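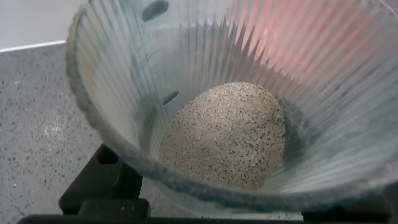 Does anyone lose shifts when a kitchen brings in a robot arm for the dry goods work?
It depends on how the roster is written. At most small places the hours stay and the tasks move around.

Posted by Vibeke Bergmann
I work mornings at Wainwright, a bakery supply kitchen. Management has brought in an arm to handle flour and dry mixes. I've done that job for 3 years and my wrists would be glad to give it up, but I don't want to end up as the person who only wipes up after it. Has anyone been through this? What should I ask for before August?

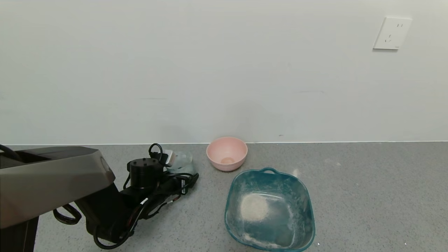
The arm at the back counter, with the flour basin and the pink bowl.

Halfdan Briem
We went through it at Erkemus. Lifting and scooping dropped off, and checking went up. You will spend more time looking at weights, clearing stoppages and cleaning. Ask for these in writing:
Who is allowed to stop the arm, and whether stopping it counts against you.
Paid training time. We got 2 sessions and needed more.
Whether cleaning is its own task on the roster or gets added to everyone's day.
The last one caused the most trouble for us. Flour gets into everything and the cleaning was left to whoever was closing. Our labour rep got it fixed, but it took a whole winter.
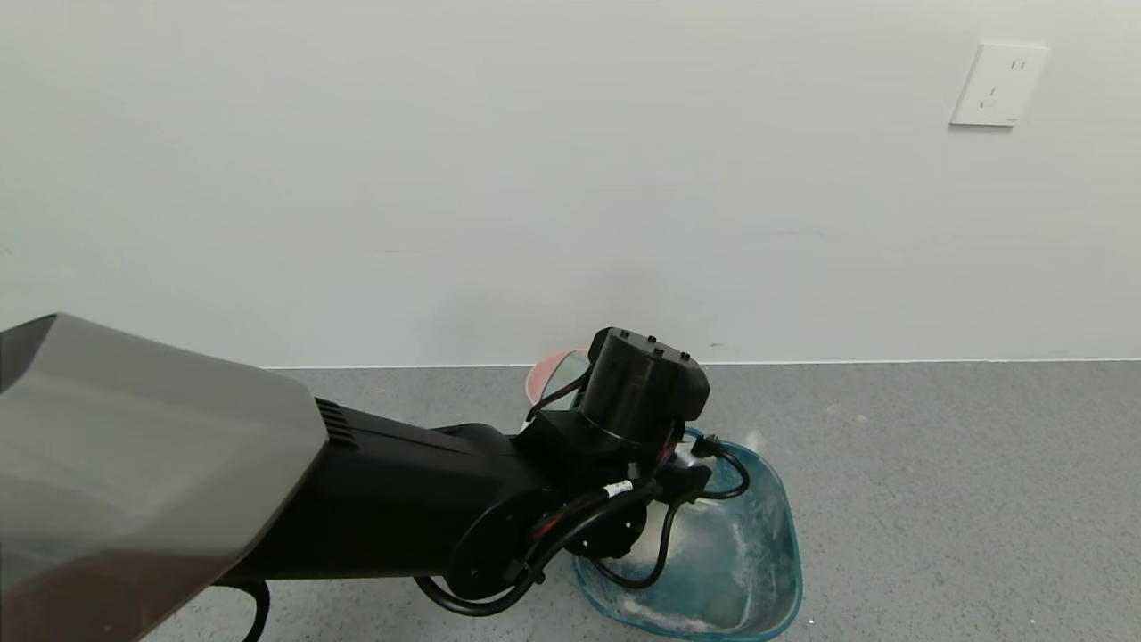

Wrist and cables over the blue basin.

Bjartur Norðdahl
just learn to run it, the ones who can run it keep their hours

Sigrún Thoroddsen
Bjartur is partly right, but get the pay sorted first. At Flirkell two of us learned to set up the batches and stayed on the old rate until we asked for a new job title. Keep your own record of what you do each shift. Also ask about dust masks. Having a machine do the scooping doesn't mean you can skip yours, and our supervisor thought it did.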